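Informe de avance para la Fundación Vorneck
Proyecto: juegos de piezas de encaje para aulas de infantil
Entidad: taller Bevness
5 de julio de 2018

Resumen del periodo

Desde el informe de abril hemos cerrado la selección de formas y colores y hemos empezado a trabajar en los tableros. El gasto se mantiene dentro de lo aprobado, salvo el transporte, que se comenta más abajo.

Piezas

El juego combina cilindros, prismas en forma de estrella, prismas hexagonales y corazones. Todas las piezas son de plástico. Los colores confirmados son el rojo, el verde y el amarillo; el azul queda aplazado hasta que el proveedor, Perić, nos mande una muestra del mismo tono que el pedido inicial. La primera remesa fue de 100 piezas y llegó completa. La segunda, de 200, está encargada y pendiente de fecha.

Las maestras que revisaron el material pidieron que cada color incluyera formas distintas, para que los niños puedan agrupar primero por color y después por contorno. Así se ha hecho. La estrella de puntas redondeadas sustituye a la de puntas afiladas del primer boceto. 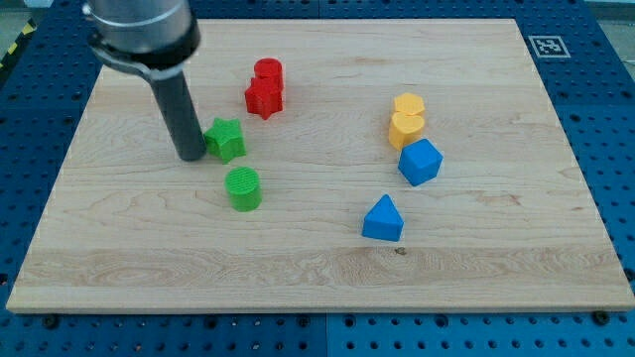
El tablero se ha quedado en arce claro. Se valoró pintarlo de blanco, pero la madera vista contrasta bien con los tres colores y nos ahorra una partida de acabado. La veta cambia bastante de una zona a otra de la misma tabla, y hay alguna línea más oscura. Edeltraud Meinecke, responsable de materiales, propone aceptar esas diferencias y rechazar solo las tablas con nudos abiertos o grietas. Pedimos a la Fundación que nos confirme si está de acuerdo.

Incidencias

El porte de la madera costó más de lo previsto —el almacén de Flustley dejó de agrupar envíos pequeños— y la diferencia se ha cubierto con el remanente de embalaje. Hubo que repetir dos tableros por un error de corte nuestro. No se imputan al proyecto.

Próximo periodo

Quedan por hacer las fichas de actividades y la caja. Las fichas están redactadas a falta de revisión; de la caja tenemos dos presupuestos y esperamos decidir cuando llegue la segunda remesa. La entrega a las escuelas sigue prevista para el inicio de curso. Se adjunta el detalle de gastos con las facturas de Perić y del transporte.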